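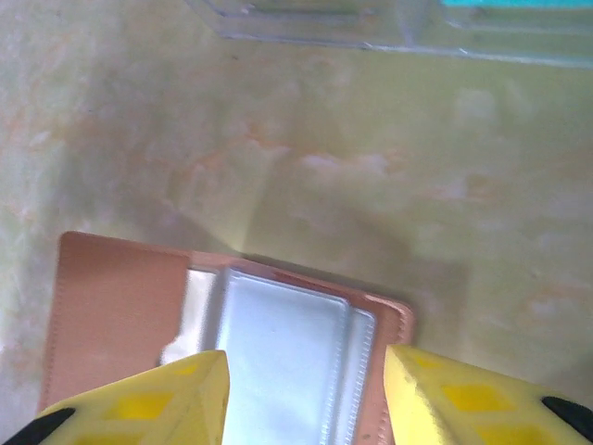
Ticket: Himwood countertop order stuck in "Awaiting sample approval"
Opened May 27, 2024
Status: solved, leaving it open until the delivery slot shows up

What I was trying to do
I'm ordering a new top for my kitchen island through the Himwood site, a marbled one with veining. I got my samples, picked one, clicked Approve, got the green check mark and went off to make lunch. When I came back the order was sitting at "Awaiting sample approval" again. So I approved it again. Same thing! I must have done this all morning, and every time it swore it had saved.

What I tried first
Logged out, logged in, cleared the cookies, tried my phone. Then I tried my old laptop, which takes forever to start, and it did exactly the same thing. The chat window told me to wait 10 minutes between attempts (I did, with coffee) and that didn't help either.

I also changed the finish from matte to satin and back, thinking that might shake something loose. Please don't do that. It added a $23 finish change fee to my cart, and I had to ask for it to be taken off.

Reply from Himwood support
They asked for my browser version, a screenshot of the order page and the code on my sample label. The code on my label started with USI and the one on my order started with IMC. Support said that was the clue – their samples come from Usico, but the slabs themselves are cut by Imach, and each uses its own codes for the same pattern. The site is supposed to match them up. Mine had no match, so the approval had nowhere to go.

What fixed it
1. Support added the missing code on their end.
2. I removed the countertop from the order, but left the sink cutout and the edge profile alone.
3. I added it back by typing the IMC code into the search box. Picking it from the color gallery gave me the old broken entry again.
4. Hit Approve, refreshed the page, and it stuck. Hooray!

Still open
The progress bar has been at 80 percent since then. I'm told it won't reach 100 until Chin, the delivery company, confirms a slot, and they're booking into July. Fine by me, the old top still holds up a toaster.

One more thing for whoever looks after the site: the $23 fee is gone from my cart but it's still on the PDF invoice. Could someone send me a corrected copy? I need it for my files.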